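About Us

Prultberg Toy Library
Lending, sorting and fixing up playthings for families and classrooms

We love toys, and we love them most when they've been around a bit! Prultberg Toy Library began with 3 shelves in the back of the old Condetti shoe store and a notebook where people signed things out. Today the collection stands at 1,459 items, from floor puzzles to ride-on trucks, and families come in from all over Prultberg and from Flonby across the river.

Borrowing is simple. You join for a year, pick out what you like, and bring it back within a month (or ask to keep it longer, which we nearly always say yes to). Classrooms can take a mixed crate for a whole term. Our teachers' crates are put together by theme -- farm, kitchen, building site, bath time -- and you are welcome to tell us what your class is into this week. Dinosaurs again? We have plenty.

Not everything arrives in neat sets. Donations come to us in grocery bags, laundry baskets and once in a canoe, and a single bag can hold half a tea set, a pirate and a potato masher. That first tip-out is our favorite part of the job! We go through the lot at the long tables on Rao Street, pulling out the vehicles, the play food, the blocks and the odds and ends that belong to a kitchen or a bathroom somewhere.

Play food gets its own drawers, and it is the most borrowed thing we own. Building blocks are matched by size and stud before they go into tubs. Trucks and loaders are checked at the wheels and anywhere a part lifts or turns.

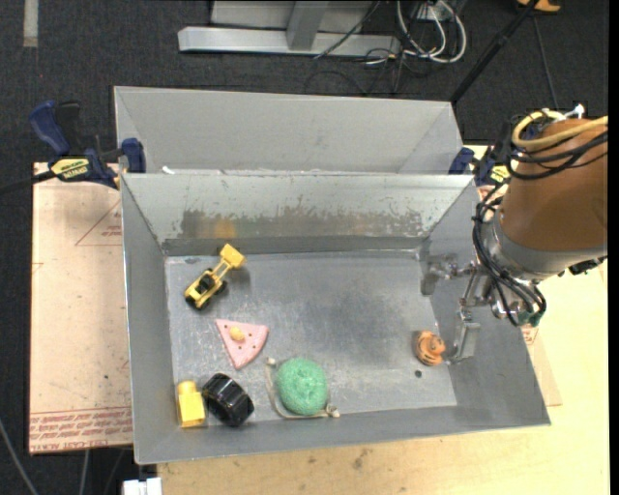 Household bits are welcome too, by the way. Sponges, jar rings, wooden spoons and lengths of cord all find a home in our loose parts boxes for older children, who will build a car wash or a crane out of practically anything. Boxes with cord in them are marked for ages six and up, and we ask that a grown-up stays close by.

Every October we hold the Big Swap, when we clear the shelves of doubles and let them go for free. Last time 300 toys went home with new owners, and we'd love to see even more of them go this year.

Want to join, donate or just poke around? Come in whenever the lights are on. Bags of toys can be left at the side door on Rao Street during opening hours -- please tie them shut, and keep batteries separate.

Page updated Jul 13, 2025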